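행주 한 장 접는 데 왜 그렇게 말이 많냐고요
발표 메모 (말로 할 것 위주, 화면은 그냥 넘기기)
발표 시간 40분, 질문은 중간에 받아도 됨

시작
안녕하세요, 마이크 들리시죠? 뒤에 앉으신 분들 손 한번 들어 주세요. 네, 좋습니다. 저는 산데티 숙소에서 객실 정리랑 비품을 맡고 있고요, 오늘은 수건하고 행주 얘기만 할 겁니다. 침구 얘기 기대하고 오신 분들은 죄송해요, 그건 오후에 이에바 스트라즈즈 씨가 하십니다. 저보다 훨씬 잘하세요!

(여기서 물 한 모금. 작년에 이 대목에서 목 잠겼음.)

먼저 물어볼 것: 집에서 행주 개는 자리가 따로 있으신 분? 싱크대 앞에 서서 허공에서 개는 분? 소파에서 텔레비전 보면서 개는 분? 저는 오랫동안 소파였어요. 소파가 나쁘다는 건 아닌데, 개어 놓은 게 옆으로 쓰러지고, 고양이가 올라오고, 그러다 보면 결국 다시 개게 되거든요.

재고 이야기 (짧게, 길어지면 지루함)
10월에 천 종류를 전부 꺼내서 세어 봤습니다. 얼굴 수건, 발수건, 행주, 걸레까지 다 합쳐서 819장이었어요. 그중에 행주로 쓰는 게 179장. 방 개수 생각하면 말이 안 되는 숫자죠. 왜 이렇게 많았냐면, 어디 있는지 몰라서 또 샀기 때문입니다. 부끄러운 얘긴데 헬룸에서 묶음으로 주문한 것 중에 뜯지도 않은 게 선반 맨 뒤에서 나왔어요. 주문서에 제 이름이 떡하니 적혀 있었고요.
그래서 거의 135장을 걸레로 내렸습니다. 내리는 기준은 뒤에서 얘기할게요. 까먹으면 누가 손 들고 말해 주세요.

자리 잡기
제일 하고 싶은 얘기가 이거예요. 천을 개는 자리는 물 쓰는 데서 한 걸음 안에 있어야 합니다. 두 걸음도 괜찮아요. 근데 문을 하나 지나야 하면 벌써 안 하게 돼요. 저희는 처음에 복도 끝 창고에서 갰는데, 다들 바구니만 갖다 놓고 가더라고요. 저도 그랬고요.
평평한 면은 클 필요가 없어요. 행주 한 장이 펼쳐지고 옆에 포장 봉투 하나 놓을 데가 있으면 됩니다. 색은 흰색이 편해요. 실밥이 보이고 얼룩도 보이고, 닦았는지 안 닦았는지도 보이니까요.

(화면 두 장 연달아. 벽돌벽 쪽 크롬 수전 자리.)

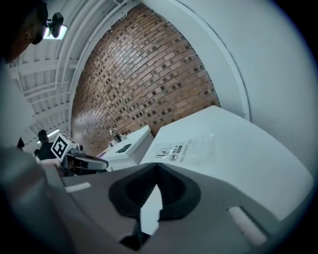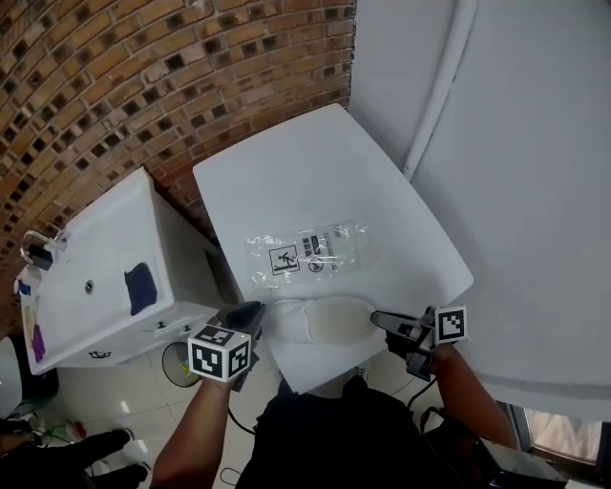
자, 이제 접는 방법으로 넘어갈게요. 저는 세 번 접습니다. 길게 반, 또 길게 반, 그다음 가로로 반. 이러면 한쪽은 접힌 등이 되고 반대쪽은 끝단이 모이죠. 등이 앞으로 오게 넣으세요. 꺼낼 때 한 장만 잡히니까 나머지가 안 따라 나와요. 이걸 아라이 가쓰히코 씨한테 배웠는데, 그분은 마지막에 꼭 손바닥으로 한 번 쓸어내리세요. 저는 그냥 멋인 줄 알았거든요? 따라 해 보니까 속에서 겹친 주름이 손에 걸려요. 그럼 거기서 다시 펴면 되는 거예요. 이거 해 보시면 은근히 중독됩니다.

(가져온 행주 꺼내서 직접 접어 보이기. 천천히! 지난번엔 너무 빨라서 다들 못 봤다고 함. 두 번 하고, 한 번은 앞줄 분께 부탁.)

얼룩 있는 천은 어떡하냐
이 질문은 꼭 나오니까 제가 먼저 할게요. 얼룩이 있다고 다 내리지는 않습니다. 저희 기준은 자리예요. 가장자리 얼룩이면 그냥 씁니다. 한가운데가 누렇게 되면 빨아 보고, 그래도 남으면 욕실 바닥용으로 내려요. 냄새가 남는 건 묻지도 따지지도 않고 걸레. 구멍은 크기를 봅니다. 손가락이 들어가면 걸레고, 안 들어가면 이번 철까지만.
그리고 내린 천은 귀퉁이를 가위로 잘라요. 매직으로 표시하는 건 해 봤는데 몇 번 빨면 흐려져서 못 씁니다. 귀퉁이가 없으면 누가 봐도 걸레구나 하죠. 새로 오신 분한테 설명할 것도 없고요.

비닐봉투
새 물건 뜯고 나면 봉투가 남잖아요. 투명하고 도톰해서 아까운 그거요. 저는 모으는 사람이었어요. 언젠가 쓰지 하고요. 서랍 하나가 봉투로 꽉 차서 안 닫힐 때까지 모았습니다. 여기서 웃는 분들, 다 같은 처지인 거 알아요.
지금은 이렇게 합니다. 뜯은 자리에서 바로 결정해요. 철 지난 천을 넣어 둘 거면 그 자리에서 넣고, 넣을 게 없으면 그날 버려요. '나중에'라는 칸을 없앴더니 서랍 하나가 통째로 비었습니다. 거기에 고무장갑을 넣었고요.
아, 그리고 봉투는 바닥에 두지 마세요. 타일 위에서 밟으면 진짜 미끄러워요. 저 한 번 크게 미끄러진 적 있어서 이건 좀 진지하게 말씀드립니다. 아이들 있는 집은 더 조심하시고요. 손 안 닿는 데 두시거나 바로 치우시거나요.

세면대 주변
수도꼭지 옆에 뭐가 자꾸 늘어나죠. 세제 병, 수세미, 쓰던 천. 저는 없애라는 얘기는 안 합니다. 해 봤는데 사흘 만에 도로 나왔어요. 그냥 병은 하나, 천은 두 장까지로 정했어요. 하나는 손 닦는 거, 하나는 대야 닦는 거. 색을 다르게 하면 안 헷갈려요. 세 번째 천이 나타나면 제일 오래된 게 빨래통으로 갑니다. 규칙이라고 하기도 뭐한데 이게 제일 오래 가네요.
쓰던 천을 대야 안에 걸쳐 두는 습관, 저도 있고요. 퇴근 전에만 한 번 꺼내서 널면 됩니다. 저희는 마지막에 불 끄는 사람이 널어요.

시간 남으면 할 얘기
텔투스 매장에서 파는 벽걸이 봉 써 본 이야기. 나사 길이가 벽하고 안 맞아서 두 번 다시 박음. 벽돌에 박을 분은 먼저 집에 있는 드릴부터 확인하시라고 할 것. 저는 결국 세우는 건조대로 갔어요.

시간 모자라면 뺄 것
벽걸이 봉, 고양이, 헬룸 주문서 사연.

질문받기
섬유유연제 물어보면: 행주에는 안 씁니다. 물을 잘 안 먹어요.
삶느냐고 물어보면: 흰 면만, 2주에 한 번.
접는 법 다시 보여 달라고 하면: 기꺼이요! 행주 여분 가방 앞주머니에 있음.
끝나고 나눠 줄 종이는 출입문 옆 책상 위에. 모자라면 이에바 씨 오후 발표 때 더 복사해 오기로 했음.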